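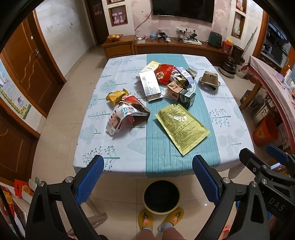 Two fingers, a trigger and no arm

I have been to a lot of robot open days where you stand behind a rope and watch something stack cubes. Norkemura handed me the product at the door and told me to go and pick things up. I had a wonderful afternoon!

The open day was on February 18, 2018, and the thing on offer is the Umemow kit: a gripper you hold in your own hand, with software that turns what you did into material a robot arm can learn from. You squeeze, the fingers close, you carry the object wherever it ought to go. Malou Vídalín gave me my first lesson, which lasted as long as it takes to drink a small coffee. Keep the wrist soft, she said, and come in slower than you want to.

I did not come in slower. My first candy wrapper skated right across the table, and so did the second. Foil is horrible stuff to grip – it folds away from you just as the pads meet – and I can see now why the team is so fond of snack time as a task. Boxes are easy, flat packets are a puzzle, and a crumpled wrapper never sits the same way twice. By the end I was getting most of them on the first try and feeling very pleased with myself.

Baldur Fogh looks after the hardware, and he let me take a pair of fingers off and put them back on. They come away with a regular screwdriver. The grip pads have a texture you can feel with a thumbnail, and he says those wear out first, so the kit ships with 15 spares. I liked that the trigger needs so little force. After an hour my hand was fine, though my forearm had started to complain (I am told you get used to it).

Then upstairs to see the other half. Þórey Mogensen had 300 recordings of table clearing loaded up, all made in ordinary homes, and she played a few next to the arm that had been trained on them. It picked up a cardboard box, thought for a moment, and set it in the bin so gently that the whole room went quiet. On the next run it missed a packet completely and closed on air. She just reset it and kept talking, and I trusted the demo more for it.

Some practical notes for anyone considering a kit. The rental runs for five weeks and includes the software. Left-handed people can use it, but the trigger is easier to reach with the right. The carrying case is called the Cuka and costs extra, which seems a bit mean. Uploading is slow on a home connection, so leave it going overnight.

I asked Baldur about a smaller size for smaller hands, and he showed me a prototype he hopes to have ready in April. I have put my name down to try it.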